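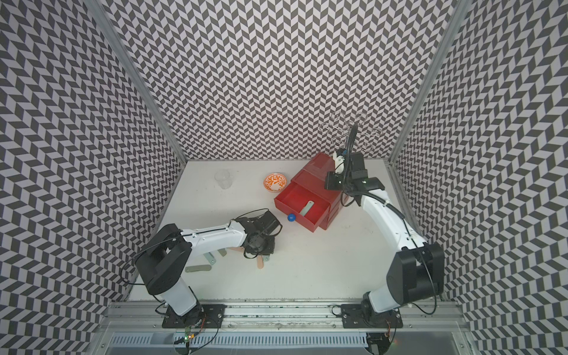

5. Open-day demonstration

5.1 Setting and visitor flow

The Nuvska cell was shown to the public in June, during the open day at the Grirngate site. The demonstration ran on a Monday and used the same cell, control software and task set as the lab trials in Section 4. No retraining was done for the visit. We wanted to see how the two-arm policy behaved when the work was stopped and restarted often, and when the starting layout was set by people who had not read the task sheet.

Visitors came through in small groups and stood on the operator side of a rope barrier. The site counter logged 400 entries to the room over the day, though it does not separate first visits from returns. A member of the team reset the table between runs. Visitors could ask for a particular layout by pointing, but they did not reach into the cell.

5.2 Task and layout

The task, called Wan in our logs, asks the arms to move flat pieces from the tabletop into a small drawer unit. Either arm may pick. The right arm is preferred for work at the drawer, and the left arm starts over the pieces. Items that play no part in the task stay on the table during a run and are treated as obstacles.

The walls carry a printed chevron pattern, which we kept for the visit. Lab trials with this pattern had given more depth errors on clear objects than on coloured ones, and we expected the same at the open day.
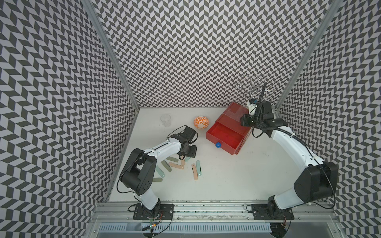

5 min read · 1,199 words

Figure 8. The Nuvska cell during the open day. The left gripper is above the flat pieces; the right gripper is beside the red drawer unit, which is open and empty. The round bowl and the clear drinking vessel toward the back are obstacles.

5.3 Observations

The layout in Figure 8 is more crowded than those used in training. Pieces lie at mixed angles, and several are close enough together that a grasp on one can disturb the next. Visitors tended to ask for layouts of this kind. In the lab we had spaced the pieces by hand, and the grasp planner had rarely been asked to choose between neighbours.

Two types of stop made up most of the breaks in the work. In the first, the left gripper closed on a piece and shifted another under it — the run was then paused and the table reset. In the second, both arms asked for the space in front of the drawer and the scheduler held them until the time limit ran out. The second type is a fault in the scheduler and would have shown up in the lab with a longer trial.

Clear objects caused fewer problems than expected. The drinking vessel stood toward the back, away from the pieces and out of most arm paths, so this result says little about depth sensing in general.

5.4 Limits

The runs were not randomized, and the resets were done by hand without a template. We therefore report no success rate for the open day. Joint logs were kept in the Clultden format and were used only to sort the stops by type. The scheduler fault is taken up again in Section 6.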